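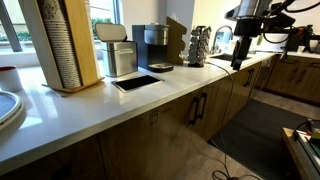
DRATSIDE, April 2022

The log for the fourth-floor kitchen was a green hardcover book that hung by a string inside the cabinet door, and Nurhan Işık wrote in it every morning at 6:40. Entries were to contain the state of supplies, the state of equipment, and any action taken. The instruction sheet taped inside the front cover said so. She had typed the sheet herself, nine years earlier, for a building services contract that had since changed hands twice.

Her entry for the first morning of the month read:

Cups filled to top of dispenser. Pods, carousel filled. Chute bag changed. Sink clear. Coffee maker tank filled to line. Drip tray emptied, 4 mm standing water. No faults.

Under it, in blue ink and a smaller hand, somebody had written: Drip tray water is from descaling. I ran it last night at 9. A.T.

She read this twice. Only building services wrote in the log. The sheet did not say that, but it had never needed to. She initialed the blue entry, which was the procedure for a correction, and went down to three.

Ataberk Taşdemir worked evenings for Akbulut, the accounting firm that rented the east half of the floor. She knew the name from the door directory. She had never met him, as her shift ended at two and his, by the evidence of the book, began after four. His entries continued through the week.

Capsules: the dark ones run out first. Suggest loading the carousel two columns dark to one column light. A.T.

Chute: somebody put a spoon down it. Retrieved. Washed. Returned to drawer 2. A.T.

She had not known the drawers had numbers. She opened the oak fronts one after another by their dark handles and found, on the inside edge of each, a small square of masking tape with a numeral in blue ink. The numbering ran from the window end. She would have started from the sink.

She wrote: Numbering noted. Conventional practice is to number from the water supply. N.I.

The next morning the tape had been replaced and the numbers ran from the sink.

In the second week the cups became a problem. The old supplier had stopped carrying the pattern, and the replacement cups, from Flasavico, came in cartons of 400 with a rim slightly wider than the wooden dispenser had been built for. They went in. They did not come out one at a time. A person pulling one got three, and the two extra went down the chute, clean, onto the coffee grounds. She found the bag half full of them and recorded it.

New cups bind in dispenser. Waste high. Have requested the old type. N.I.

Request was refused by purchasing, she added two days later. The reference for the refusal was 2189. She copied it down because a reference should be copied down.

The blue ink gave this a full half page. He had measured the rim and the gap between the uprights of the dispenser, and he gave both to the half millimeter. He proposed removing material from the inner face of the frame with fine sandpaper, working with the grain, a little at a time, testing with a single cup between passes. He noted that the dispenser was not listed as an Akbulut asset and that he therefore had no authority to sand it. He asked whose it was.

She did not answer that day. She filled the coffee maker and wiped the quartz from the window to the sink, lifting the round tray and putting it back. It showed everything, that counter. Coffee dried on white quartz left a ring that had to be taken off with a damp cloth and then a dry one, and if the second cloth was skipped there was a dull patch in the shape of the first.

The following morning she wrote:

Dispenser was made by my husband in 2013 for the kitchen on two, which is now a server room. Moved here by me. It is not on any asset list. You may sand it. N.I.

She then stood for a while with the book open. The entry contained no state of supplies. She added: Pods full. Sink clear.

It took him four evenings. The blue entries were brief. First pass, both uprights. No change. Second pass, cup moves with light pressure. Third pass, left upright only, it was slightly out of square and I did not want to correct that. Fourth pass, one cup per pull, tested with 122 cups. All restacked. Dust vacuumed. Oil applied to bare wood, food safe, will smell until noon. A.T.

At 6:40 it did smell, a little, like walnuts. She pulled a cup. One came. She pushed it back up from the bottom, decided that this was unsanitary, and used it for tea instead, standing at the counter with the window going light over the shrubs. She was not in the habit of drinking anything on four. There was a bench on the ground floor for that.

When she had finished she put the cup down the chute and took hold of the left upright. It leaned by a very small amount, as it always had. He had cut it on a borrowed saw with a loose fence, and complained about the fence for the rest of that summer.

She filled in the log. Cups full. Pods, two columns dark, one light. Tank to line. Drip tray dry. Dispenser repaired, working correctly.

There was space left on the line. The contract was moving again at the end of the month, to a company called Areck, and Areck kept its records on a tablet. The memo had come with her pay slip. All paper logs were to be handed in for disposal.

She wrote: Book to be discontinued on the last day. If you wish to keep it, it will be in drawer 2. N.I.

The answer was there the next morning, under hers.

Drawer 2 from the sink or from the window? A.T.

She took the pen off its string. Sink, she wrote, and changed the bag.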